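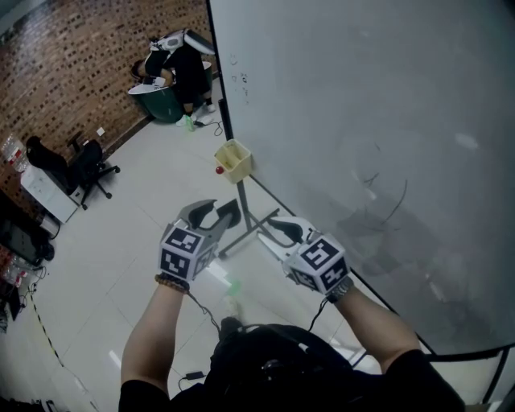

Monday, September 3, 2018

To: Bahrami Fund, small grants desk
From: Siiri Lill, Flimbridge Seed Library
Re: Progress since our April report

We had a wonderful summer and I'm glad to be writing this one! When I sent the last report we had a room, two secondhand card catalogs and a lot of envelopes. We now have a seed library that people use every week, and the first returned seed is already coming in (mostly lettuce and peas, which ripen early).

## Lending

Your grant of $3,000 was meant to get us to 60 borrowers by the end of the season. We reached 100 in July. Between them they have taken home 900 packets, with beans well ahead of everything else, then tomatoes, then calendula, which surprised me. I had ordered far too little calendula and we ran out in the second week of May. Next spring's order is already corrected.

The Saturday morning hours work much better than the Thursday evening ones. We're dropping Thursdays from October and adding a second person at the desk on Saturdays, so there is time to talk through what someone wants to grow. Those talks are the best part of the job. People arrive wanting "a tomato" and leave with a plan for a shady balcony.

## The Hernach beans

In April I told you about the brown pole bean that several families on Hernach Road have grown for years without a name for it. Three households gave us seed and we planted them side by side at the Morko plot. Two look identical so far. The third is a week later to flower and has a paler pod, so we're keeping it apart and labeling it separately until we know more.

Germination was good in all three rows. We lost part of the middle row to slugs in June and replanted from the reserve - I'd kept back a handful from each family, and I'm very glad I did. The pods are drying on the vines now. If September stays dry we should have enough to lend next year, with a short note in each packet about the family it came from.
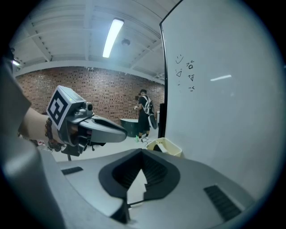 *Indoors, summer season.*

## Storage

The donated refrigerator runs too damp for paper envelopes. We've moved the long-term stock into glass jars with silica gel, and the envelopes are only filled a few days before lending. It's slower, but the onion seed in particular needs it. Jars and gel came to a bit more than planned, and I covered the difference from the printing line after we switched to rubber stamps for the labels. The stamps look lovely, by the way.

## Still to do

- Finish the seed-saving leaflet. Beans, peas and lettuce are written; squash is half done and keeps getting longer.
- Run germination tests on everything older than three years.
- Thresh and clean the Hernach beans, keeping the third row separate.
- Find a better scale. Ours won't read anything as light as a packet of poppy seed.

I'm not asking for any change to the grant. The remaining money will go to envelopes, the leaflet and the scale. If you'd like to come by, Saturday mornings are best, and there will be beans to shell!

Siiri Lill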